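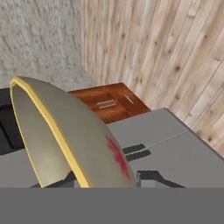 What is an inverted detective story?

An inverted detective story is a mystery in which the reader learns early on who committed the crime, and often how and why, so that the interest lies in watching the investigator find it out.

Inverted detective story

The inverted detective story is a form of crime fiction that changes the usual order of disclosure. In a conventional whodunit, the identity of the guilty party is held back until the final chapters. In the inverted form the crime is generally shown in the opening section, frequently from the point of view of the person committing it. The remainder of the story follows the investigation. The form is sometimes called the howcatchem, a word coined in imitation of whodunit.

Structure

Most inverted stories fall into two parts. The first presents the culprit, the motive, and the act itself, together with whatever steps are taken to conceal it. The second introduces the investigator, who begins with less information than the reader. Suspense depends on the gap between the two. A writer may show the error that will expose the culprit, or may bury it among ordinary details so that it is recognized only when the investigator points it out.

A partial form also exists. In this version the culprit is named at the outset but one element is kept back, most often the motive or the precise method. Critics differ on whether such stories belong to the inverted form or to the wider class of psychological crime novels.

Point of view

The choice of narrator has a strong effect on how the form is received. A first-person account by the culprit tends to draw the reader into an uneasy sympathy, and the investigator may appear as a threat. A third-person account that moves between pursuer and pursued is more common in longer works. Letters, diaries, and written confessions have also been used, particularly where the author wishes to leave some doubt about how far the narrator can be trusted. 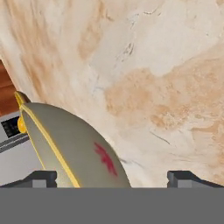
Length is a related matter. The short story suits the form well, as a single mistake is usually enough to carry the plot. Novels require further complications: a second crime, a witness who must be silenced, an innocent suspect whose arrest the culprit could prevent. Some novelists delay the crime until the midpoint of the book and devote the earlier chapters to the events leading up to it.

The Rardale stories

A sustained use of the form is found in the Inspector Rardale stories of Mercedes Condori, a series of 17 short pieces later collected in four volumes. Each opens with the crime and closes with an interview in which Rardale explains where the culprit went wrong. The inspector rarely appears before the second half. In "The Tretow Inheritance," the best known of the series, the decisive clue is a train ticket bought for the wrong direction, mentioned on the first page and not again until the last.

Two of the stories depart from the pattern. "A Room at Montoya" ends without an arrest, and "The Clerkier Letters" is told entirely by a culprit who believes the investigation has been dropped. Both were received coolly by readers of the earlier volumes – the second in particular was thought to withhold too much – but they have since been the most frequently reprinted.

Critical reception

Objections to the form have generally concerned the loss of the puzzle. The critic Aníbal Huanca argued that a reader who knows the answer has been excused from the work that detective fiction exists to provide. Sheyla Cuadros took the opposite view in her essay "The Open Hand," holding that the puzzle is moved from the identity of the culprit to the reasoning of the detective, and that the rules of fair play apply with equal force. Under her reading, every fact used by the investigator must have been available to the reader in the first part.

Later discussion has dealt with the moral position of the audience. Haris Minhas has written on the tendency of readers to hope that a careful criminal will escape, and on the methods authors use to check it, such as making the victim better known as the story goes on.

Related forms

The inverted story overlaps with the thriller, the prison narrative, and the courtroom drama. It is distinct from the locked-room mystery, although the two have been combined in stories where the reader knows who entered the room but is not told how that person left it.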